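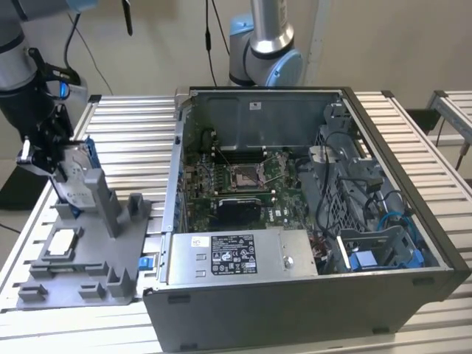
ケリエル校の体育教師が詐欺容疑で逮捕、保護者に「追加費用60ユーロ」の手紙

うちの近所はこの話でもちきりなので、私も書いておきます。ケリエル校(Kellier)の体育の先生、ルーベン・バールト容疑者が詐欺の疑いで逮捕されました。警察の発表は2022年10月25日の朝。私はパン屋の列に並んでいるときに前の人のスマホをのぞき見して知ったんですが(すみません)、列がそこから全然進まなくなりました。店員さんまで手を止めて読んでるんだもの。

発表によると、容疑者は7月のカヌー合宿のあと、学校の名前を使って保護者に手紙を出し、「合宿の追加費用」として一家庭あたり60ユーロを請求した疑いが持たれています。手紙が届いたのは286世帯。合宿に行っていない学年の家にまで届いていたそうで、そこがまず雑というか、なんというか。

本人は容疑を否認しています。弁護士のイネケ・ワウツさんが裁判所の前で短く話していて、「依頼人は正当な費用を集めていただけで、私的に使ったお金は1セントもない」とのこと。なので、まだ有罪と決まったわけではありません。ここは大事なので先に書いておきます。コメント欄でもう判決を下している人、けっこういますけど。

さて、どうして発覚したのか。きっかけは、ネレ・ファン・デン・ブルックさんというお母さんが学校の事務室にかけた一本の電話でした。息子さんは合宿の週、水ぼうそうで家で寝ていたんだそうです。それなのに追加費用の手紙が来た。最初は手違いだと思って、払わなくていいですよね、と確認するだけのつもりだったとか。

「事務の方が『どの手紙ですか』とおっしゃって。読み上げたら、電話の向こうがしーんとなったんです」

そりゃなりますよね。学校はそんな手紙を一通も出していなかったわけですから。

手紙の実物、私も見せてもらいました。便せんの上に校章があって、校長のリート・マルテンスさんの名前も下に入っていて、ぱっと見は本当にそれらしいです。ただ、振込先が学校の口座ではなく、支払いアプリ「Barilix」の個人アカウントになっていました。学校はふだん銀行振込しか使わないので、古くからいる保護者なら変だと思うところ。でも新学期って、いろんな紙が一気に来るじゃないですか。体操服の注文票、給食の申込み、写真撮影のお知らせ、図書室の規則、なぜか二回来るアレルギー調査票。あの束の中に一枚まざっていたら、私なら払います。たぶん夜中に、歯を磨きながら。

しかも文面がよくできていて、「合宿先のボート使用料が値上がりしたため」とあるんです。今年はどこもかしこも値上げで、暖房代もパンもバスの定期も上がっていますから、ボートだって上がるよね、と思ってしまう。合宿の手配をしたのは旅行会社のロンディサリ(Londisari)なんですが、同社は取材に対して「追加料金は発生していない。代金は出発前に全額いただいている」と答えています。ずいぶんきっぱりした返事でした。

実際に払ってしまった家庭がどれくらいあるのかは、まだ発表されていません。わかっているのは、少なくとも9世帯が被害届を出したこと。それから、学校の体育教官室のロッカーから、封筒に入った現金861ユーロが見つかったことです。この現金については、警察が出どころを調べているところ。アプリで集めたのならなんで現金なの?と私も思ったんですが、ワウツさんの説明では「部活動の用具代として、別に預かっていたもの」だそうです。用具代を封筒でロッカーに入れておくのがふつうなのかどうか、元教師の義姉に聞いたら「昔はみんなやってた」と言われました。うーん。

861という半端な数字も、60で割り切れないので、手紙の件とは別だという弁護側の主張にはそれなりに筋が通る気もします。いや、使った残りかもしれないし、私が電卓をたたいても仕方ないんですけれど。

バールト容疑者がどういう先生だったかというと、これが意見の分かれるところで。私の知っている家ではわりと人気がありました。声が大きくて、雨の日でも外で走らせるので嫌がる子もいたけれど、泳げなかった子を根気よく泳げるようにしてくれた、という話は複数の家から聞きます。運動会の綱引きで、負けたほうのクラスと一緒に本気で悔しがっていた姿は私も覚えています。だから余計に、みんなどんな顔をしていいのかわからないんだと思う。

一方で、お金の管理については前からちょっと、という声もあります。同じ学校でフランス語を教えているタマラ・ホドロアガさんは、去年のスキー教室のとき、集金の記録を見せてほしいと二度頼んだのに出てこなかった、と話してくれました。

「忙しい人だったから、後回しになっているんだろうと思っていました。もう一度聞けばよかった。でも同僚に三度目って、聞きにくいんですよ」

これ、すごくわかります。学校じゃなくても、どこの職場でもありそう。ちなみにそのスキー教室のお金に問題があったという話は今のところ出ていませんし、警察も捜査の対象は今年の手紙の件だけだとしています。

マルテンス校長は、発表のあった日の夕方、マレット体育館(Mallet)で保護者向けの説明会を開きました。私も行ってきました。椅子が足りなくて、後ろのほうの人はマット運動用のマットに座っていて、靴を脱ぐべきかどうかで小さくもめていたりして。校長先生はだいぶ疲れた様子でしたが、話はわかりやすかったです。容疑者は結論が出るまで授業から外れること、体育は当面ほかの先生が分担すること、払ってしまったお金については学校がまず立て替えて返せるかどうか、自治体と相談していること。

そこで当然「いつ返ってくるんですか」という質問が出ました。校長は「今月中にお返事します」と答えて、お金ではなく返事のほうなのか、と会場がざわっとしました。私の隣のお父さんは「返事は60ユーロじゃないよ」とつぶやいていました。

もうひとつ時間をとったのが、名簿の話です。手紙が全学年に届いたということは、住所の一覧をだれかが持ち出したか、見られる状態になっていたということですよね。校長によれば、教員は担当クラスの連絡先しか見られないはずで、全校分の一覧を開けるのは事務室だけ。それがどうして外に出たのか、学校でも調べているそうです。保護者からは「うちは離婚のあと住所を伏せてもらっているのに届いた」という声もあがって、これには体育館が静かになりました。お金よりそっちのほうがずっと怖いという人は多いと思います。校長はその方に、終わったあと個別に話しましょうと声をかけていました。

子どもたちのほうは、というと、うちの娘(中学生です)の学年では朝からその話ばかりだったみたい。先生が連れて行かれるのを見たという子が五人くらいいて、それぞれ言うことが違うそうです。パトカーが一台だったり三台だったり。逮捕は学校ではなく自宅だったと警察が言っているので、全員見ていないはずなんですけどね! 娘は「バドミントンどうなるの」と、そこだけ気にしていました。放課後のバドミントンクラブは容疑者が一人で見ていたので、今週は休みです。再開の予定は決まっていません。

学校からの連絡をまとめておきます。

追加費用の手紙を受け取った方は、払っていなくても手紙を捨てずにとっておいてください。封筒もあれば一緒に。
すでに払った方は、Barilixの送金履歴の画面を保存して、地元の警察署に被害届を出してください。学校の事務室でも届けの書き方を教えてもらえます。
「返金手続きをします」という電話やメールが来ても、口座番号や暗証番号は教えないこと。学校から返金の件で電話をかけることはないそうです。

最後のは、説明会でファン・デン・ブルックさんが手を挙げて言ってくれたことです。もうそういう便乗の電話が一件かかってきているらしくて、ほんとに油断も隙もない。彼女は会場でけっこう拍手をもらっていました。本人は真っ赤になって「手紙のことで電話しただけなので」と座ってしまいましたが。

今後ですが、容疑者の身柄をこのまま拘束するかどうか、近く裁判官が判断することになっています。ワウツさんは釈放を求める方針で、「教師としての評判がすでに取り返しのつかない傷を負っている」とも話していました。検察側は今のところコメントを出していません。

私のところにも60ユーロの手紙は来ていたはずなんですが、どこを探しても見つからないんです。台所の引き出しから出てきたのは、去年のアレルギー調査票が二枚と、出し忘れた体操服の注文票でした。払ったかどうかは今、夫が履歴を確認しています。続報が入ったらまたここに書きますね。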